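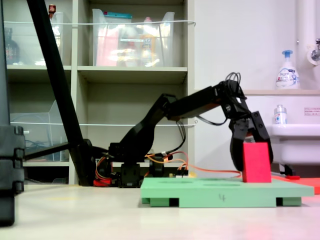

About Skulura

Last updated: November
Reading time: 2 minutes

Skulura is a small independent guide to where television is streaming in Australia. You type in a show, we tell you which services carry it, what it costs and whether you get the whole thing. We started it after one too many evenings spent clicking a "watch now" button that led to a trailer, a sign-up form and then another trailer.

We don't have much faith in the phrase "available to stream". It can mean the full run is included in a plan you already pay for. It can also mean season three is for sale by the episode, or that the show left in autumn and the page was left up because it still gets traffic. Most listings sites don't draw a line between these. We do, and it's the main thing we do.

How we check

We track 40 services, free and paid. Every listing is opened by a person with an ordinary account before it goes up, and checked again each month. Automated feeds are handy for telling us that something might have changed. We've never found one we'd publish straight from. In our last round we went through 97 reality and drama titles, and 71 of them matched what the services' own search pages claimed. You can decide for yourself whether that's a good result. We thought it was pretty poor.

If we haven't been able to confirm a listing, it says "unconfirmed". Plenty of them say that. Readers occasionally write in to tell us it looks untidy, and they're right.

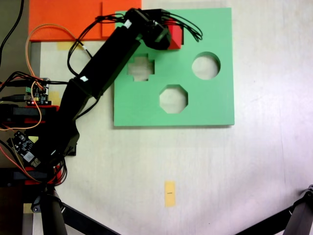

How we're paid

Some of our links are affiliate links. If you rent or buy an episode through one, we get a small cut. You should be suspicious of any site that earns money this way, ours included, so here are the rules we work to:

- Free options are listed first, even when they earn us nothing.
- Affiliate links are marked with the word "paid", in the same size type as everything else.
- No service can buy a higher spot. Five have asked.

We also run a members' newsletter called Marikar, which covers price rises, quiet removals and shows that have lost episodes along the way. It pays for most of our hosting.

Who owns us

Skulura is owned by the people who work on it, through a company called Sorine. We used to share an office and a database with Drovulska, a ratings site. We parted ways when it began giving star scores to shows that hadn't aired yet - a clever trick, but not one we wanted our name near.

Getting in touch

Use the contact form, and include the show, the service and the date you looked. Corrections are usually made within a day or two. Press releases about "must-see" premieres go unread.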